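What is a veto?
Government and law for younger readers
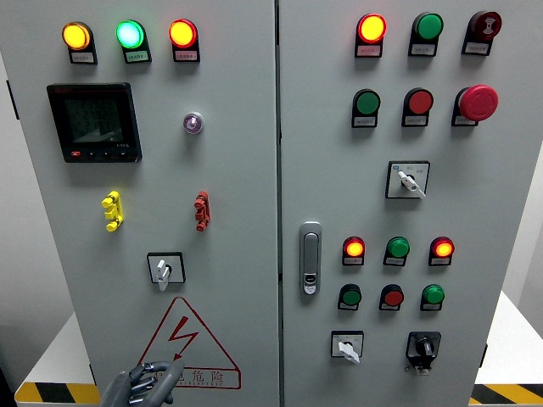

Indicator lights, buttons and switches on the doors of a control cabinet.

Written by Keisha Nguyen-Tran
Last checked: 2021-01-28

A veto is the power to stop a decision that other people have already agreed. The word is Latin for "I forbid". In government it usually means that one person, such as a president or a governor, can refuse to let a bill become a law.

This page explains who has a veto, how it is used and how it can be overturned. Words in the list at the end are ones you may meet in news reports.

Bills and laws

A law is a rule that everyone in a place has to follow. Before it is a law it is called a bill. A bill is a written plan for a new law, or for a change to an old one.

Bills are discussed by a group of elected people. The group has different names in different places: parliament, congress, assembly, legislature. The members read the bill, argue about it, change some of the wording and vote on it. If most of them vote against it, the bill fails. If most of them vote for it, the bill has passed.

In many places a passed bill is still not a law. It has to be signed by the person at the head of the government or the state. The signature is the last step, and this is the step at which a veto can happen.

How it works in Puvonton

Puvonton has a governor and an assembly. The voters choose the governor every four years. They also choose the 60 members of the assembly, who come from all parts of the territory, including the towns of Bruton and Zamora.

A bill passes the assembly when more members vote for it than against it. If all the members are present and 30 vote each way, the vote is a tie. A tied bill does not pass.

When a bill has passed, the clerk of the assembly sends a printed copy to the governor's office. The governor then has seven days to choose what to do. There are three choices.

Sign the bill. It becomes law on the date written in it.

Veto the bill. The governor sends it back to the assembly with a letter. The letter has to give the reasons for the veto.

Do nothing. When the seven days are over, the bill becomes law without a signature. Governors sometimes do this when they do not like a bill much but do not want to fight over it.

An example: the ferry bill

In November the assembly passed a bill on the ferry that crosses from Bruton to Jilasmont. The bill said that children under twelve should travel free at all times. Members who supported it said that many families in Jilasmont have no other way to reach the shops and the swimming pool. Members who opposed it said that the ferry already costs more to run than it collects in fares.

The governor vetoed the bill. The letter said that the idea was a fair one but that the bill did not say where the money would come from. A ferry needs fuel, repairs and a crew, and these have to be paid for whether the passengers buy tickets or not.

The assembly now had to decide what to do next. It could drop the bill. It could write a new one. It could also try to pass the same bill again over the governor's objection. The members chose to write a new one. The second bill made travel free for children on school days only, and it named the fund that would pay. The governor signed it.

Look at what the veto did in this case. The bill was stopped, then altered, and part of the idea became law. Some families were pleased with the result. Others had wanted the first bill and wrote to their members to say so.

Overturning a veto

In most places that have a veto, there is also a way round it. This is called an override. The assembly votes on the bill again, but this time an ordinary majority is not enough. It needs a larger share, which is often two thirds of the votes.

Two thirds means two out of every three. Think of a class choosing a game. With an ordinary majority, the game wins if just over half the class want it. With a two-thirds rule, a much bigger part of the class has to agree. The rule is set high on purpose. An override is meant to be possible but hard.

If the override succeeds, the bill becomes law and the governor's signature is not needed. If it fails, the veto stands and the bill is finished.

Different kinds of veto

Not every veto works in the same way. These are the main kinds.

A full veto stops the whole bill. The governor or president cannot keep the parts they like and refuse the others.

A line-item veto stops only part of a bill, usually one that spends money. A bill may contain a list of things to pay for – roads, libraries, a new roof for a museum. With a line-item veto, one thing on the list can be crossed out and the rest can still become law. Many governors of states in the United States have this power. The President of the United States does not.

A pocket veto happens when a leader leaves a bill unsigned, the lawmakers' meetings come to an end, and the rules say that the bill then fails. The name comes from the idea of putting the bill in a pocket and leaving it there. Puvonton does not have a pocket veto.

A suspensive veto delays a bill but cannot stop it for good. The lawmakers have to look at it again, and if they pass it a second time it goes ahead.

What about the United Kingdom?

In the United Kingdom, a bill that has passed through Parliament needs Royal Assent. This is the formal agreement of the King or Queen. In theory it could be refused. In practice it has not been refused for centuries, and it is treated as a normal part of the process.

Vetoes between countries

Countries can have vetoes too. The United Nations has a group called the Security Council, which deals with peace and war. Five of its members are permanent: China, France, Russia, the United Kingdom and the United States. On most important matters, if any one of these five votes against a proposal, it does not pass, even if every other member is in favour.

Why people disagree about vetoes

People who support the veto say that it makes lawmakers take care. A bill can be passed in a hurry, or contain a mistake, and a second check gives time to find it. They also say that it stops a small majority in an assembly from having everything its own way.

People who are against it say that one person should not be able to stop what many elected people have agreed. They point out that a leader can use a threat to get something else. A governor might say, "I will veto your bill unless you vote for mine." This can happen without any veto being used at all, so it is difficult to measure.

Both views have been argued for a very long time. Countries have settled the question in different ways, and some have changed their rules more than once.

Words to know

Assembly: a group of people elected to discuss and make laws.
Bill: a written plan for a law.
Clerk: an official who looks after the papers and records of an assembly.
Governor: in some places, the person who leads the government of a state or territory.
Majority: more than half of the votes.
Override: a vote that makes a bill law in spite of a veto.
Royal Assent: the formal agreement of the King or Queen to a bill.
Term: the length of time a person is elected for.

Things to try

Find out who represents your area and what the group they sit in is called.

Hold a vote in your class on a new rule. Choose one person to have a veto, and ask that person to write down the reasons if they use it. Then vote again using the two-thirds rule and compare the results.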